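Against the Rectangular Table

Most small shared rooms are furnished from the walls inward. The desk goes against the longest wall, the chairs go against the desk, and whatever floor is left over becomes a corridor. I think this is the wrong order, and that a round table with mismatched chairs pulled up to it does the same work in less space.

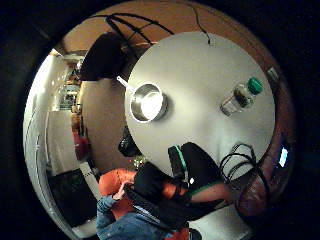
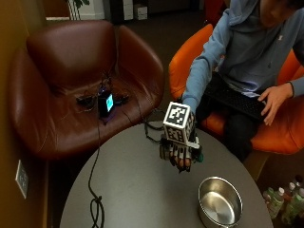 A round table with a saucepan and a bottle on it, then a leather armchair and an orange chair beside a round table.

OPINION / ROOMS AND FURNITURE

The case for the rectangle is usually made on area. A rectangular top of 161 by 100 centimeters gives more usable surface than a circle that fits inside the same footprint, and the arithmetic is not in dispute. What the arithmetic leaves out is the approach. A rectangle in a small room is normally pushed against a wall, and at that point one long side is lost to seating. The back third of the surface is then out of comfortable reach and fills up with things that have no other home.

A round top has no back. Every point on the rim can be approached, and on a table of ordinary size the middle can be reached from a seated position. Objects put down on it stay visible. A saucepan left near the rim is noticed by the next person to sit down. The same saucepan at the back of a desk can stay there for a week.

There is a real cost. Round tables waste corners, both their own and those of the room. They are hard to extend and awkward to store on edge. A stainless-steel pan with a long handle needs more thought on a curved rim, because the handle reaches past the edge sooner than people expect. I would turn the handle inward as a matter of habit. A bottle laid on its side should be stood up, on any table of any shape.

Surface finish matters more than shape for daily use. A plain pale top shows crumbs and rings, and I count this in its favor. The Kalline catalog lists its tops by durability class and says very little about how they look under a ceiling lamp. Gloss finishes return the light as glare and make reading tiring. A matte top costs more to clean and less to sit at.

On chairs I hold the less popular view. Matching sets are a purchasing convenience. Four identical chairs assume four identical uses, and a shared room almost never has them. One person wants to type for two hours with the keyboard in the lap. Another wants to sit back with the forearms supported. An upholstered chair suits the first case well enough. A tub armchair in leather suits the second, provided the seat height is within a few centimeters of the other chairs and the arms clear the underside of the table.

That clearance is the measurement most often skipped. I have used 53 centimeters as the upper limit for arm height on anything meant to slide under a top, and the Undside tub chair I bought secondhand missed it. It has stood slightly back from my own table ever since. The result is a chair that collects things. Cables, chargers and small boxes go on the seat — it is the nearest flat place that is not the table — and have to be moved before anyone can sit.

I do not regard this as a failure of tidiness. A room with no shelf within reach of the table will use a chair as one. The fix is a side table or a low shelf, placed first, before any decision about matching upholstery. The Wandetik side unit is adequate. So is an upturned crate.

Cables are the remaining objection to a table that stands away from the wall. Power has to come from somewhere, and a lead crossing open floor is a hazard. A floor outlet solves it completely and is rarely available. An outlet overhead, with the lead brought down to the rim and clipped, is the next best arrangement. A loose loop on the tabletop is tolerable for an afternoon and should be coiled afterward.

When the reading room at Ledesma was refitted, the furniture budget was nearly 3339 dollars, and most of it went on one long rectangular table. It seats eight on paper. On an ordinary evening three people use it, all at the same end, near the outlet.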